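Rug
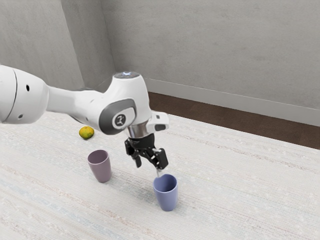 A pale rug with a pair of cups standing on it. Computer rendering.

A rug is a textile floor covering that is smaller than the room in which it is laid and is not fixed to the floor. In British usage the word is normally kept apart from carpet, which covers a floor from wall to wall or is fastened down, although large handmade pieces are often called carpets whatever their size. The word also names a thick blanket for the lap or for a horse, a sense not covered in this article.

Terminology

The upper surface of a rug is called the face and the lower surface the back. A rug whose face carries upright yarns is a pile rug. One without them is a flatweave. The lengthwise yarns of a woven rug are the warp, and those that cross them are the weft. The long edges, where the weft turns back on itself, are the selvedges. At the short ends the warp may be left as a fringe, knotted, plaited, or turned under and sewn. Fringes on machine-made rugs are frequently sewn on after weaving and have no structural part to play.

The main area of a patterned rug is the field, which is usually enclosed by one or more borders. Narrow stripes between the borders are known as guards. A large central motif is a medallion.

A runner is a long, narrow rug for corridors and stairs. A mat is generally smaller and coarser than a rug, but the line between the two is not fixed and sellers use both words for the same article.

Fibres

Wool is the most common natural fibre for the pile. It is springy, takes dye well and does not catch fire easily, but it sheds loose fibre when new and can be eaten by the larvae of clothes moths and carpet beetles. Cotton stretches less than wool and is widely used for the warp and weft of pile rugs, as well as for light washable flatweaves. Silk allows very fine knotting and is mostly confined to rugs that receive little wear.

Jute, sisal, coir and seagrass are used for plain or simply patterned floor coverings. Sisal is hard and wears well. Jute is softer and weaker, and both it and sisal may mark when wetted. Coir, from the husk of the coconut, is stiff enough to scrape dirt from shoes and is used chiefly at entrances.

Polypropylene, polyester and nylon are the usual synthetic fibres. Polypropylene absorbs almost no water and resists staining, though its pile flattens under furniture and recovers slowly. Nylon recovers better. Viscose, made from wood pulp, has a silk-like sheen but loses strength when wet and is difficult to clean.

Construction

Hand-knotted rugs are made on a loom by tying short lengths of yarn around the warp, row by row. After each row, one or more wefts are passed across and beaten down. Two knots account for most production. The symmetrical knot wraps both of a pair of warps, with the two ends of the yarn rising together between them. The asymmetrical knot wraps one warp fully and passes behind the other, so that the ends emerge separately.

Knot density is found by multiplying the number of knots along a unit of width by the number along the same unit of length. Coarse work with 58 knots to the square inch can be as durable as fine work, as wear depends also on the fibre, the height of the pile and the tightness of the weft. A square metre at that density requires far less labour than one at 300 knots to the square inch, and the difference is reflected in price.

Tufted rugs are made by punching yarn through a backing cloth, either by hand with a tufting gun or by machine. The tufts are held only by friction until a layer of latex is applied to the back. A second cloth is normally glued over the latex. In older tufted rugs the latex may dry out and crumble, leaving a fine powder on the floor.

Flatweaves include kilims, dhurries and soumaks. In a slit-woven kilim each coloured weft turns back at the edge of its own area, which leaves a small gap wherever a colour boundary runs parallel to the warp. Patterns are for this reason often stepped or diagonal. Soumak is a weft-wrapping technique in which the yarn passes over several warps and back under fewer, giving a ribbed face and, in most pieces, loose ends on the back.

Braided, hooked and rag rugs were widely made in the home from worn-out clothing and sacking. In the north of England the hooked and prodded types are known by several local names, among them proggy, clippy and proddy mats.

Pile direction

The pile of a knotted rug leans towards the end at which weaving began. Seen from that end the colours appear darker, and from the opposite end they appear lighter. The effect is strongest in silk and is absent from flatweaves. Vacuum cleaning is normally carried out in the direction of the lean.

Shading – also called pooling or watermarking – is a permanent local reversal of the pile that appears as a pale or dark patch. It affects cut-pile rugs of all fibres, and its cause has not been fully established. Cleaning does not remove it.

Use and placement

A rug laid on a hard floor reduces the noise of footsteps and slows the loss of heat through the boards. It may slide, particularly on varnished wood, and an underlay of felt, rubber or a combination of the two is used to hold it. Some rubber underlays discolour vinyl flooring. On top of fitted carpet a rug tends to creep in the direction of the carpet pile, and a different type of underlay is needed.

Pale rugs show soil and spilled drinks more readily than dark or closely patterned ones. Dark rugs show lint. Strong daylight fades most dyes over time, and a rug in a sunny room is commonly turned end to end at intervals so that any fading is even.

Care

Loose grit is the main cause of wear, as it cuts the fibres at the base of the pile when walked on. Beating or shaking out of doors removes more grit than brushing does. Fringes are easily caught in the rotating brush of a vacuum cleaner.

Fresh spills are blotted with a white cloth, working from the edge of the mark inwards. Rubbing distorts the pile. Wool should not be treated with bleach or strongly alkaline cleaners. Small cotton rugs may be machine washed if the dyes are fast, though washing at 60 degrees can cause shrinkage.

For storage, rugs are cleaned, rolled around a tube and wrapped in a breathable cloth. Folding can crack a latex backing and may break dry or weakened warps.

See also

Carpet
Kilim
Underlay
Tapestry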